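Gaps opening between the planks of a wooden tabletop
Home and Workshop Help > Furniture Care
Posted Tuesday, July 8, 2025

Our office maintains a plank worktable in Room 302. Pale lines have become noticeable between the planks since November. Should the joints be filled, or is seasonal movement to be expected?

Kandpal

Seasonal movement is the likely cause. Wood shrinks across its width in dry air and swells again in humid air. Please do not fill the joints in winter, as hard filler can be crushed or forced out when the planks expand. A table of light wood in two views, with planks running left to right:

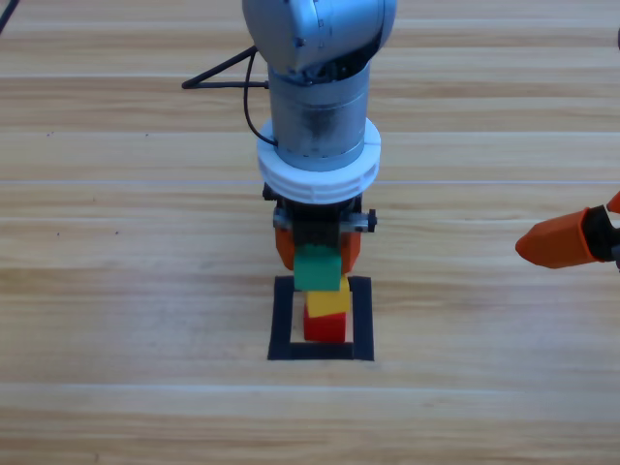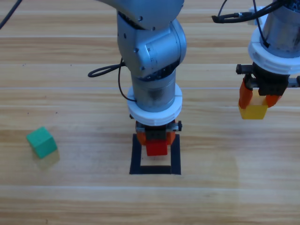
Weleck
Forum Moderator, Furniture Care

Members are advised to measure the widest gap at the same point once a month for 5 months. If it closes in summer, no repair is required. If it remains open, check the fasteners underneath. Screws set in tight round holes prevent the top from moving and should be refitted in slotted holes. Keep the table away from heating vents, and wipe up spills promptly.

Ulis

We had this with a desk. We used wax and it was fine. It did need doing again after 3 years. I would not use regular wood glue in the gaps.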